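## 3. Approach and Withdrawal Under Familiar and Unfamiliar Keepers

### 3.1 Animals and housing

Twelve captive-bred red foxes (*Vulpes vulpes*) were observed, six at the Quintela holding and six at the Celtmont holding. All were adults and all had been at their present site for at least one full winter. None had been hand-reared. The foxes lived in pairs in outdoor pens with a wooden den box, a raised shelf and a second exit from the box that opened away from the service door. Pair partners were separated by a sliding mesh panel for the length of each session, so that one animal could be scored without its partner reaching the food first.

The two holdings differed in ways we could not control. The Celtmont pens are longer and face a footpath. The Quintela pens have denser planting along the back fence, and a fox lying there is often visible only by its ears. Site was therefore entered as a fixed effect in every model, and we do not interpret it further.

### 3.2 Session procedure

Each fox was scheduled for 16 sessions, eight with a keeper who fed it routinely and eight with a person it had not met, giving 192 sessions in total. Order was balanced within animals. Three sessions were dropped, two because of heavy rain on the shelf roof, which masked vocalizations, and one because the sliding panel had been left unlatched. The analysis covers the remaining 189.

A session began when the keeper stepped through the service door and ended when the keeper stepped back out. The keeper walked to a ground marker, placed a shallow dish, took one long step back and stood side-on to the fox with hands lowered. No speech was permitted, and keepers were asked not to look directly at the animal. Unfamiliar keepers wore the same coveralls and boots as the regular staff, taken from the same locker. Coverall scent may have reduced the contrast between the two conditions, and we return to this in Section 5.

Sessions were held at the usual morning feeding time. None was held on a Saturday, when both sites receive bedding deliveries and the foxes tend to stay in the box until the vehicle has gone.

### 3.3 Measures

Four behaviors were scored: latency to leave the den box, closest distance to the keeper, number of withdrawals, and presence of threat display. A withdrawal was counted when the fox turned its shoulders away from the keeper and moved at least one body length. Turning the head alone did not count. Threat display required an open mouth together with either an arched back or flattened ears. Gaping without either posture was logged separately, as foxes at both sites also gape when handling large pieces of food.

Overall reactivity was rated after each session on the Brimov scale, a five-step rating that runs from "approaches and feeds" to "does not leave cover." The scale was developed for this project during piloting. It makes no attempt to separate fear from lack of interest in the food, and a satiated fox and a frightened fox can receive the same score. For this reason it is used only as a secondary measure.

Distances were read from painted stakes along the side fence. The stakes were in place well before the first session and the foxes had stopped marking them by then. Behavior was coded in Prulisance, which stores each event with its start and end time and leaves the keeper condition hidden until export. Filipa Frade coded all sessions. A second coder, who had not visited either site, coded a subset drawn evenly from both holdings and both conditions. Disagreements on threat display were settled by discussion and the original codes were kept on file.

### 3.4 Statistical treatment

Latency was modeled with a mixed-effects survival model, with fox as a random effect. Sessions in which the fox never left the box were treated as censored at the end of the session. Closest distance was modeled on the log scale. Withdrawals were treated as counts, with session length as an offset. Threat display was too rare for a model with random slopes, and we report it by animal.

Keeper condition, session number and site were included throughout. We also tested the interaction of condition and session number, which would be expected if foxes became used to the unfamiliar person across repeated visits. Sex was not included. With 12 animals housed as mixed pairs, an estimate of sex differences would depend heavily on one or two individuals.

### 3.5 Results

Foxes left the den box later when the keeper was unfamiliar. The difference was present at both sites and narrowed over the course of the study, mostly through shorter latencies in the unfamiliar condition. Closest distance followed the same direction, but the interaction with session number was weak and its interval included zero.

Withdrawals were more common with unfamiliar keepers in the early sessions. Later sessions showed little difference. In most cases the fox withdrew along the fence, stopped at the shelf and came back toward the dish within the same session. Direct flight into the box was less common and was concentrated in two Quintela animals that shared a pen.

Threat display was recorded in 2 of the 12 foxes. In both, it occurred when the keeper's position at the marker lay between the fox and the nearer entrance of the box. Neither animal advanced. Both closed the mouth and moved off once the keeper stepped aside, and both fed later in the session. We found no case of threat display in a session where the path to the box was clear. The data are too few to test this formally, but they agree with the view that display in captive foxes depends more on blocked retreat than on the identity of the person.

Brimov ratings were higher in the unfamiliar condition and varied more between animals than between conditions. One Celtmont fox received the lowest rating in every session it completed. 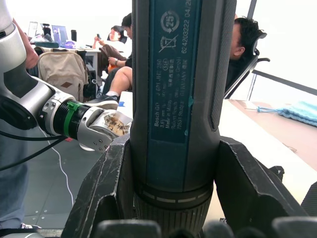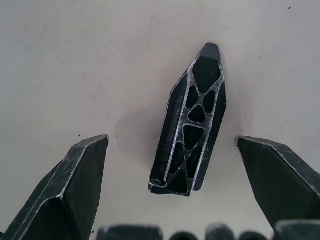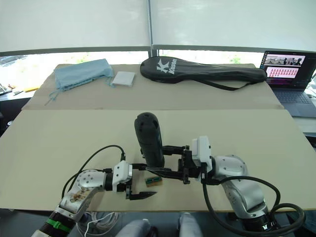

**Figure 2.** Top: Bosch cordless screwdriver between two black gripper fingers. Middle: black part with a lattice face on a pale gray surface. Bottom: table with cardboard sheets and two robot arms.

Model estimates for all four behaviors are listed by site in the supplementary tables, with the three dropped sessions marked.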